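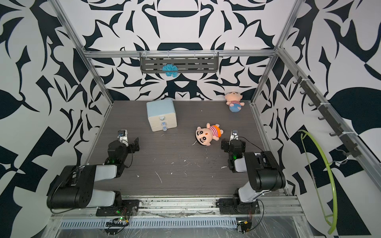 The little drawers with their blue knobs, two of our soft friends having a lie-down, and that wonderful swirly black and white pattern behind.

Welcome to the Small Corners gallery, which is where we keep pictures of the tidy (and not so tidy) corners that have come our way from homes and playrooms in Skarkcombe and up the hill at Wandon. It began one October as a single page with 13 pictures on it, and it has grown rather a lot -- we are up to 136 now, and I still enjoy putting each one up and writing a line or two to go with it. I am afraid the lines do run on a bit. My family say I could caption a teaspoon and need a second page.

The corner at the top of this page is number 73, and I have gone on about it at some length below, as it has so many of the things I like best in it.

The drawers
Three small drawers, one on top of the other, in a cream-white body with a pale blue top and a round blue knob for each. I do love a little cube like this. It takes up next to no room and it will swallow all those odds and ends that otherwise live in a saucer: buttons, hair slides, the spare ribbon from a birthday present, doll's shoes if you are lucky enough to have a pair that match.

The dolls
One in red and white stripes with blue legs, flat on its back, and the other in pink and white stripes and orange shorts, over on its side with its mouth wide open and the most splendid thick black eyebrows. I have a great weakness for a plush doll with a proper expression! Ours at home always end up on the table too, whatever basket we give them.

The hanging shelf
A dark grey slotted metal basket, fixed to the crossbar with white zip ties, with something light blue and woolly tucked up inside it and a few loops peeping out underneath. Zip ties are such a good way of putting up a light shelf when you would like to move it again next month, and wool looks cheerful anywhere you can see it through the slats.

The hooks
Seven small black hooks in a row along the right-hand rail, and a lime-green hanger slung over the rail near them. I would have aprons and a peg bag on those hooks before you could turn round, and I daresay somebody else would hang necklaces or little coats for the dolls.

The rest of the Skarkcombe pictures run from 61 onwards, and the Wandon ones are on the page before. If you have a corner of your own that you are fond of, do send it in -- it needn't be tidied first, and I am always glad of a few words about what you keep there.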